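Progress report to Mendico, 23/04/2024
Prepared by Marilou Manalastas, Catacutan Community Kitchen

Work under the utensil grant continued as planned. Of the 2,000 allotted, 765 has been spent on wooden-handled tools for shared use.

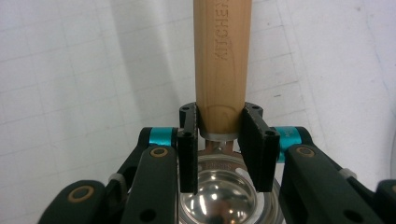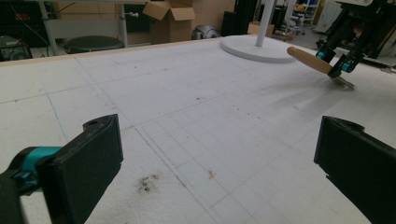 Will the remaining funds be spent within the grant period? The balance is committed to replacement utensils and storage racks, with delivery expected in 3 weeks.

Shiela Pascual has revised the checkout list, and eight households have registered since January. Receipts are attached.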